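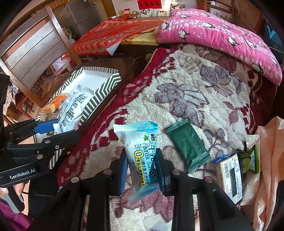
Packet held between the two blue pads, second gripper at left, box on the rug.

From: Joelle Boutros
To: handheld-practice list
Date: 7/9/23
Subject: Re: Draft section 4, grip on film-wrapped items

Myroslav Hordiienko wrote:

> Section 4.2 says the operator "shall close on the item until it is
> secure." I can't test anyone against that. Two operators at Merkside
> read it two ways. One closes until the pads touch the wrapper, the
> other until the wrapper bulges. Both sign the sheet.
>
> Also, 4.5 asks for a clear floor area of 100 cm on each side of the
> box. In a furnished home that rules out most rooms we have. Do we want
> to drop the homes or change the number?
>
> Myroslav

Myroslav, all,

On 4.2 I agree. Proposed text:

4.2 The operator shall close the fingers until both pads are in contact with the item, and shall then close no further than is needed to lift it. For pillow packs the pads shall bear on the filled part of the pack. The crimped ends shall not be used as the grip point unless the task sheet names them.

The packet in the picture is the case I have in mind. It has a crimp at top and bottom and the pads are on the body between them. The sachet lying on the rug to its right has crimped edges too, and I would want the same rule to cover it. Flat sachets have less body to hold, so Walid may want a separate line for them. The biscuit package can stay under 4.3 with the other rectangular packs.

I left out a force limit. Wissam's trial at Tremblay used 111 packs, all from one supplier, and I don't think that supports a number in a rule. It could go in the annex as a note.

On 4.5, the 100 cm was copied from the Kitlow bench procedure, where the box sits on a table with nothing near it. For floor work I suggest:

4.5 The path between each item and the box opening shall be free of furniture and loose fabric. Where cloth, cushions or clothing lie beside the work area, the task sheet shall record them. They need not be removed.

4.5.1 Where two grippers are in use, one shall stay clear of the opening while the other is placing an item.

Hussam asked for a 50 cm minimum in place of 100. I can live with 50 as a recommendation, but "shall" would still exclude rooms with a pillow or a hanging cloth at the edge of the rug, and those are the rooms the section was written for.

Still open:

4.6, patterned surfaces. The draft calls for a plain mat under all items. I would strike it. If someone wants to keep it, please send wording that says what "plain" means.

Annex B, the wrapper list. The Fuditz copy still has the old numbering. Use the one in the list archive.

Comments on 4.2 and 4.5 to the list, please, and not to me directly. The next full draft goes out in December.

Joelle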